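Keeping the Geese Off: what I learned about birds and small airfields

2023-05-25

So, this is my write-up for the final module, and I should say straight away that I picked the topic because I like aeroplanes and my flat is under the approach to Haugland airfield. I hear every single one of them come in. I also hear the geese, which are louder than you'd think and a good deal less punctual!

The question I set myself was a small one. How does a grass-and-tarmac airfield with hardly any money keep birds away from its runway, and do the people who fly there think it's working? Big airports have whole teams for this, with vans and falcons and the lot. Haugland has a shed, a Land Rover and a list of names on a whiteboard.

I started in February, which was daft of me. It was freezing, the light had gone by teatime, and half the birds I wanted to watch were somewhere else. What I did get was the airfield's own bird log, a set of ring binders (some pages have tea on them, and one has a very good drawing of a lapwing). Going through those took me far longer than the flying bits did. People write things like "lots of gulls, usual place" and you have to go and find someone who knows where the usual place was.

In the end I had 400 log entries I could use, meaning they had a date, a kind of bird and a rough spot on the field. Of those, 70 mentioned a pilot having to go around or hold off a landing. Only 6 were strikes, all minor, and in none of them was anyone hurt. The worst was a dented wing on a two-seater that had come over from Sengate, and the owner had it flying again after a new panel.
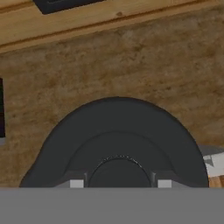 Pranab Gazi read my first draft and told me I was making far too much of the strikes, and that the go-arounds were the better story, as they're what pilots put up with week in, week out. I grumbled for a bit and then rewrote the whole middle section, so what you're reading now is the second go. He also wanted more about grass. There is more about grass.

Right, grass. Most of the log entries come from the south end, where the field slopes down to a ditch and the mowing gets skipped when it's wet. I'd assumed short grass was best, all neat and nothing to hide in. But geese love short grass. They can graze it and see everything coming. Gulls and starlings like it too, after rain, for the worms. The airfield now leaves the strip beside the runway a fair bit longer and the geese seem to have moved over to the farmer's side of the ditch (I've not spoken to the farmer, and perhaps I should have).

Then there are the scarers. Haugland has tried a gas banger, a recorded distress call played off the Land Rover, and a kite shaped like a hawk. The banger worked until the village complained. The kite worked on me. I talked to 20 pilots over cups of instant coffee and nearly all of them rated the Land Rover top, just somebody driving up and down before a landing. Sumaiya Patwary flies out of there most weekends and she said she'd swap every gadget in the shed for one more person with a radio and a pair of binoculars.

I did look at a bird radar as well, or at least at the brochure for one. It's lovely. It would also cost more than the clubhouse, so it gets one paragraph and this is it.

There are holes in all this. The log depends on who's on duty and how keen they are, so a quiet month might only mean a bored person with no pen. I couldn't compare Haugland with another field either. I wrote to Oltton twice and got a nice note back saying their records had been lost in an office move. And my pilots were the ones who happened to be in the clubhouse, mostly on sunny days, so anyone who only flies early in the morning got missed.

If I carried on I'd want a proper form for the log, with tick boxes and a little map of the field to put a cross on. I've made a first version and left a pile of them next to the whiteboard. When I last went in, four had been filled in and one had been used as a shopping list.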